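Flush: What I Learned Trying to Save Water in Student Housing

Project report, Housing and Daily Life course
February 2026

So my topic was supposed to be "water use in student housing," and by the second week it had pretty much turned into a report on toilets. I did try to be fair to the showers and the kitchen sinks, I really did, but every time I talked to people in my building they wanted to tell me about the toilet. It runs at night. The handle sticks. One guy on my floor has a whole theory about lake levels.

I live in Bollholm, which is a student building with shared bathrooms and very thin walls. My project partner was Martti Juntunen, who lives over in Kettunen, so we had two buildings to compare. Kettunen got new bathrooms a while back and Bollholm didn't (you can hear the difference from the hallway!). Our supervisor, Orvokki Lappalainen, told us to pick one thing and stay with it, and that was the best advice we got all year.

What we did first was the dye test. You put some food coloring in the tank, leave it alone for a while without flushing, and then check the bowl. If there's color in the bowl, water is sneaking past the flapper. We used blue, then switched to red when I noticed that the cleaner people hang in the bowl is also blue. That cost us a whole evening of results, and I had to go back and knock on all the same doors again. People were nice about it, mostly.

We tested 7 toilets in each building. In Bollholm, 2 of them leaked. In Kettunen we didn't find any leaks, which made Martti unbearable for a few days.
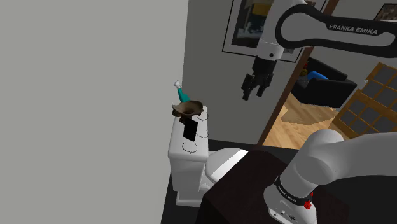 The second part was the survey. We wanted to get 200 answers and I was sure we wouldn't, but Martti put the link in the laundry room group chat and we hit it before the deadline. The question I cared about most was whether people use the small flush button when there is one. Lots of people said they press whichever button is closer. A few said they press both at once, and one person wrote a long paragraph about how the symbols make no sense. I'm kind of with them on that one. Ours are two half circles and the plating has worn off, so you're guessing anyway.

We also asked what people do when they notice a toilet running. The most common answer was "jiggle the handle." Reporting it came pretty far down the list. When I asked around afterward, it seemed like people figured somebody else had already sent in a form. I've done the same thing, so I can't be too smug. The repair form is on the third page of the tenant site under "Other," and I only found it for this project.

Then we got to fix something, which was my favorite part. Housing let us swap the flappers on the leaky toilets as long as one of their people was there. We bought a universal kind called Lillasus, and the first one didn't fit. The chain was too long and got caught underneath, so the leak was worse than before! We shortened the chain by a few links, did the dye test again, and the bowl stayed clear. The other one was simple. We had thought about getting a Dradano fill valve too, but it would have eaten the rest of our budget and the old valves were working fine.

If I did this over, I'd read the meters. We only know that the leaks stopped, and we can't say how much water that saves. I had a nice big number in my first draft, 1000 gallons, and Orvokki circled it and wrote "from where?" in the margin. I had gotten it off a forum. It's gone now. The meters in Bollholm are in a locked room and we asked for access too late, so that's on me.

I'd also change the survey so it asks what floor people live on. Somebody told me the top floor has weak pressure and everyone up there flushes twice, and I have no way to check that with the answers we've got.

Martti is going to keep going with this in June and look at the showers. I gave him my leftover food coloring and the list of rooms. The repair form is still under "Other," but I wrote to housing about it and they said they'd look into moving it.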